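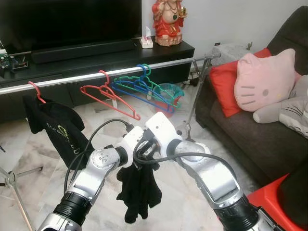
Page last changed: January, rev. for Flullo recorder builds 699 and up

Teaching the two-arm laundry task by remote control

These steps cover recording demonstrations of garment handling with both arms, using the Gollow hand controllers and the Flullo recorder. You should already have done the arm setup and the wrist calibration.

Set up the room

Put the drying rack across from the robot so the rail is within reach of both grippers. Test this with the arms before you record. Drive each gripper to the part of the rail you plan to use and back again. If an elbow locks out straight, move the base closer.

Leave the furniture where it is. The Chidiac policy is meant to run in ordinary homes, and a sofa or a TV behind the rack is good training data. Mix the hangers too. In the room shown, the rail has red, green and blue ones, with a black T-shirt on one of the red ones.

Check that the wrist cables have slack. Turn each wrist to both limits and watch the cable the whole way.

Record an episode

1. Send both arms to the home pose.
2. Place the garment and step out of view of the head camera.
3. Press the left pedal. The recorder beeps once and starts.
4. Pick up the garment with one gripper and lift it clear of the floor.
5. Bring the second gripper in and take hold near the first. Wait a moment with both closed before you move on.
6. Spread the arms slowly until the fabric opens.
7. Finish the task, open both grippers and back away.
8. Press the right pedal to save, or hold it to discard.

Small black items such as socks are the hardest. Folds are difficult to see on the headset, so go at half speed and let the garment hang still before the second grasp.

If you miss a grasp, try again in the same episode. Recoveries are useful. Discard only if the garment is out of reach or an arm faults - a slow episode is fine.

How many to record

Plan on 200 saved episodes per garment type. Our sock set has 858, and the full Drulley laundry set is now at 2,510. Change the garment's starting position every time and swap the hangers around between batches.

Before you upload

Play back the first and last episode of each batch. Look for dropped video and for a gripper value that stays flat. Then run the sync check from the recorder menu and upload the batch folder without renaming it.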